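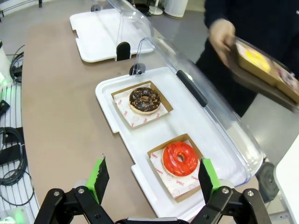
# About Longo

Hi, and welcome! I started Longo in Vultuvton with one fryer, a borrowed mixer and a dough recipe I'd been fussing over for far too long. I wanted a donut shop where you could walk in, point at something shiny and be eating it a minute later. We're still pretty much that shop (with a better mixer).

We sell donuts, coffee and, in September, hot cider. The dough rests overnight and I'm in at 3 to start rolling it out, so if I seem a bit slow when you ask me a question after lunch, please be kind.

## The donuts

I get asked for my favorite all the time and the answer keeps changing. Right now it's the chocolate glaze with the crunchy orange and brown sprinkles on top – it's messy, it gets everywhere, and I don't care. The red glaze with the swirls is the one kids go for. I make the swirls by hand with a skewer while the icing is still runny, so you'll never get the same one twice. Then there's the yellow one, lemon, which has a small and very loyal following, mostly people from the Iltov bus depot.

Every donut gets its own square kraft box lined with our smiley paper. The red "SMILE" and "YUMMY" print started as a one-time order. I bought 611 sheets to see if I liked it, they were gone before I'd made up my mind, and then customers complained when I switched to plain white! So the smileys are back for good.

## The counter

The donuts wait for you in their open boxes, on white trays with clear domes that tip up on a hinge. I love those domes. You can see the glaze properly, and we can lift a box out without leaning over everybody else's breakfast. When a tray sells out we leave it where it is until the next batch comes out, so an empty one usually means you should hang around a little while.

If you're eating in, we'll bring your box over on a brown tray. Just grab a seat first.

## Finding us

We're at 341 Flistuvum Street in Vultuvton, with the door on the parking lot side. Bigger orders are welcome (our record is 357 donuts for one school fair, and I'd do it again) but please give me 3 days' notice. Stop by the counter or leave a message on the shop phone, and I'll call you back once the morning rush is over.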